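Which clips should we keep? Filtering hand-held gripper recordings of towel folding
Final project report, 21 Sep 2023
Oduor Muli, Sarita Rawat, Gitau Temba
Supervisor: Beatrice Kombo

The work was done as part of Vivament, which teaches a two-armed robot simple household jobs from recordings made by people with grippers in their hands. Our part was the sorting of those recordings before training.
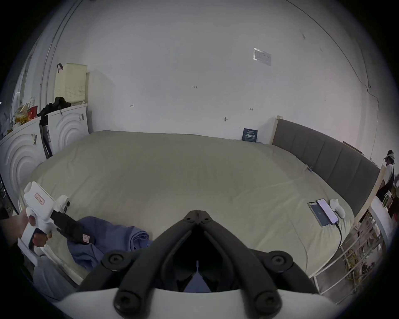
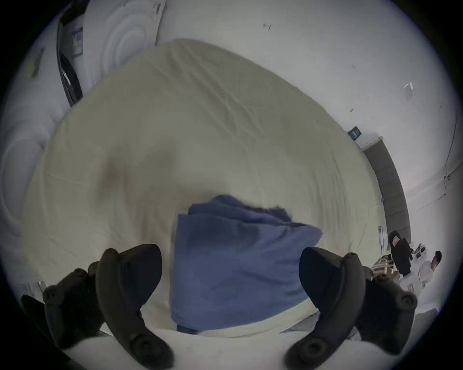
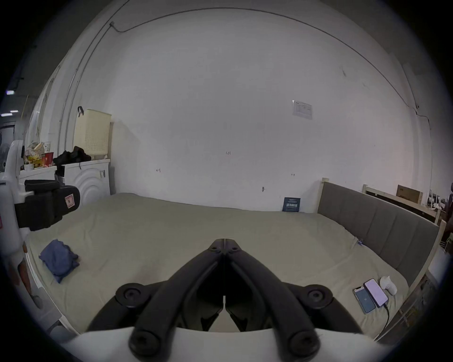
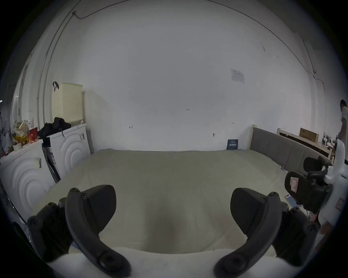

Department of Mechatronics, Skolville College – Student Projects

1. Question

A person folding a towel with two hand-held grippers makes mistakes. The cloth slips out of the jaws, a corner is missed and picked up again, or the whole fold is undone and restarted. Earlier students on Vivament kept everything that ended in a folded towel. We wanted to know whether a robot trained on fewer, cleaner clips would fold better than one trained on all of them.

2. Recording

Each operator held one gripper in each hand and worked at the edge of a bed. The camera on each gripper has a very wide lens, so the view takes in both fingers, the bedding and a good part of the wall behind. The wide view is needed because the position of the gripper is worked out from the video itself. A plain white wall gives the tracking little to hold on to. Marks, notices, cables and furniture at the edges of the view all help, and we left the room as it was for this reason.

There were 5 operators. All of them practised first, and the practice clips were deleted. A clip starts with both grippers open above the sheet and ends when both have let go of the cloth and moved back. The starting position of the towel was changed between clips by dropping it from a low height.

Over July we recorded 3,244 clips.

3. Filtering

We removed clips in two steps. The first is automatic. A script written by Oduor checks that the tracking of both grippers runs from the first frame to the last without a jump, and that the clocks of the two cameras agree. Most of the clips we lost went at this step. The usual fault was a gripper held so low over the bed that the camera saw only sheet for a second or more.

The second step was done by eye. Sarita and Gitau each watched every clip that passed the script and marked it keep or drop, without seeing the other's marks. The rules were:

Drop if the operator's fingers touch the cloth.
Drop if the fold is undone and started again.
Drop if the cloth is dragged over the edge of the bed.
Keep if a corner is missed once and then picked up.
Keep if the sheet underneath moves, so long as the towel does not.

Where the two marks differed they watched the clip together and agreed on one. The fourth rule caused the most argument. Gitau wanted missed corners out. We kept them in the end because the robot will miss corners too, and it needs to have seen what to do next.

After both steps 2,777 clips were left.

4. Training and test

We trained the same network twice, once on all the clips with usable tracking and once on the filtered set. Settings were left the same and both runs were stopped at the same number of steps. Nassoro Makokha set up the runs on the Khaemba cluster and checked our loading code, which had been swapping the left and right grippers in a small number of clips. All results here are from after that was fixed.

Testing was done on the two-armed robot in the department, with the same kind of towel and a flat padded surface. A trial counted as a success if the towel was folded in half with the edges meeting to within a finger's width. The person judging the trial was not told which network was running.

5. Results

The network trained on the filtered set succeeded more often. The gap was clear when the towel started out crumpled and small when it started nearly flat. The unfiltered network had a habit of completing the fold, opening it again and stopping there. We saw this in very few trials with the filtered network, and we think it was learned from the restarted folds.

Both networks were poor at one thing. When the near edge of the towel lay close to the edge of the bed or pad, the arms came in too steeply and pinched the sheet together with the cloth. Our operators did this as well, and none of our rules caught it. A rule for pinched sheets should be added.

The filtered network was slower. It often waited above the cloth before closing the fingers. We do not know why.

6. Limits

One type of towel was used throughout. The sheets were changed between recording days but they were all pale and plain, and we expect trouble on a patterned one. We also did not separate the effect of the two filtering steps on the robot. The unfiltered set had already passed the tracking check, as clips without tracking cannot be trained on at all, so our comparison says something only about the second step.

The finger pads, supplied by Mistomex, wore smooth during the month and were replaced once. Clips from before and after the change were mixed together, and we did not record which was which. Anyone repeating this should write the pad change in the log.

7. Files

The tracking script, the keep and drop marks from both viewers, and the trial sheets are in the Vivament project folder. The video is kept separately and can be requested from Beatrice Kombo.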